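How to sort out a tangle of black cables

Every September my colleague Mirjana Petek and I empty the cable drawer in our office at Favden. Last time we had 21 cables in one big knot, and most of them were black. I have learned a slow method which works well for me, and I write it down for anybody who has a similar drawer.

What you need: a clear table, a lamp, paper labels, a pen and some soft fabric ties. I use the ones from Marneletti, 90 in a roll, but any soft tie is good.

1. Put the whole knot on the table. Do not pull it. If you pull one cable hard, the small loops close around the others and the work becomes longer.

2. Loosen the knot with open fingers, as you would loosen wool. Go all around it until you can see between the cables.

3. Look for a free end. Choose the plug which has the fewest cables lying over it.

4. Hold this plug and pass it back through the loops, one loop after another. Move the plug, and let the rest of the cable follow it.

5. When the cable is free, lay it straight at the side of the table. Write on a label what it is for and fix it near one end.

6. Wind the cable in wide circles, the size of a small plate. Close it with one tie, not too tight. 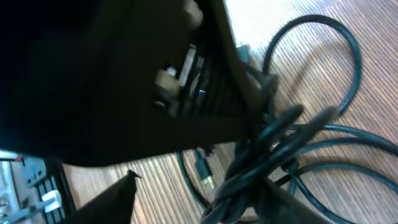
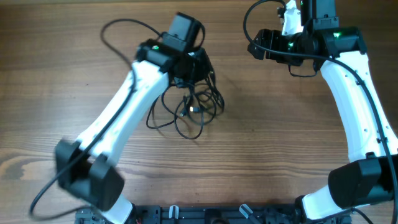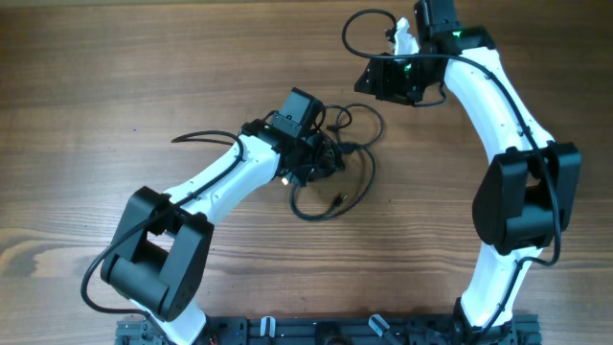 Finding the first end is for me the most difficult step, and I give it more time than all the others. With black cables on dark wood the eye gets lost quickly. Search then for metal, like the pale tip of the connector lying in the loops on the brown tabletop, which is much easier to notice than the cable it belongs to. Put one finger on it and follow the cable with the other hand. If you lose the way, go back to the tip and start again. Thick plugs should come out last, because they need a bigger opening.

Keep the finished rings upright in a shallow box, with the labels on top. Mirjana prefers a separate bag for each kind, and this is also fine if you have the space.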